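Skalto cups and lids: frequently asked questions

Which lid fits which cup?
Skalto lids are sold by rim diameter, and the diameter is moulded on the underside. Lids from other ranges may seat on one side and lift on the other. Do not mix them.

Can the cups go in the paper recycling?
No. The paper is lined and goes in the cup bin. Remove the lid first, and the sleeve if one is fitted. Empty any liquid into the sink. Kumsa collects the cup bins from Prorthorpe every 14 days.

Where does the lid go?
Black plastic lids go in the general waste at Prorthorpe. The sorting line used by Kumsa does not accept black plastic. Clear lids go with mixed plastics.
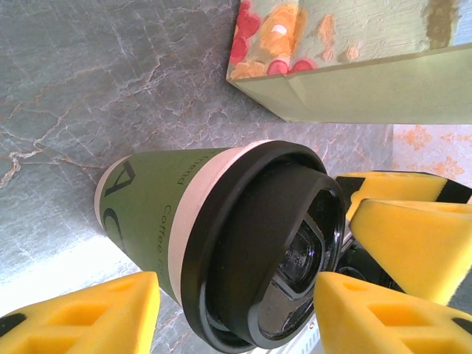 Lids must be off before cups are stacked. A lidded cup takes up the space of several nested ones and will block the tube.

How many cups fit in a tube?
The Plalon tube holds 36 cups of one size, nested base first. Change the liner when it is full.

Can a cup be reused?
Skalto cups are single use. The seam softens after repeated filling and may leak at the base.

How should unused stock be kept?
In the sleeve, rim down, in a dry cupboard. Keep cartons off the floor and no more than 6 high.

Is the bin layout changing?
Yes. Clear lids will have their own bin from June.

Page last checked Thu 26 May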